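Chapter 5
Comparing End Effectors on a Pushing Task

5.1 Why the tool is tested last

Chapters 2 through 4 dealt with the arm, the controller and the camera. Each was tested with the other parts held fixed. The same rule applies to the end effector. A tool that scores well on one arm may score poorly on another, and a result is of little use unless the rest of the setup is reported with it.

Two tools are compared in this chapter: the Mandley rod, a plain cylinder with a rounded tip, and the Pirihi two-finger gripper. Both were run on the Wistelcombe bench under the Plumunix controller. Each tool was given 200 trials per task. The camera position and the speed limit did not change between tools.
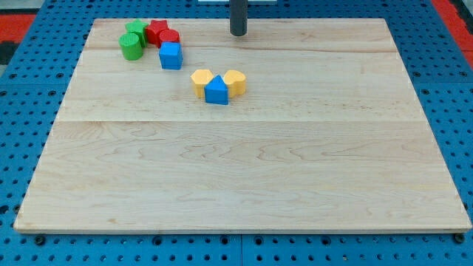
Figure 5.1. Rod tool above the board, with plastic blocks in two groups.

The task is to separate a named block from its neighbors by contact alone. Grasping is not allowed, so the gripper is run with its fingers closed. Block shape matters a great deal. A cube pushed at the center of one face tends to move straight. A cylinder may roll or turn away from the tip, and the inner corners of a star can trap it. Scores are therefore listed by shape as well as by tool.

5.2 Terms used in this chapter

Contact loss: the tip leaves the block before the push is complete.
Drift: the sideways distance between the planned and the measured end point of a push.
Timeout: a trial stopped by the controller after 600 control steps.

A timeout is scored as a failure even if the block is later found within the target area. Section 5.3 gives the starting layouts and the order in which they are run.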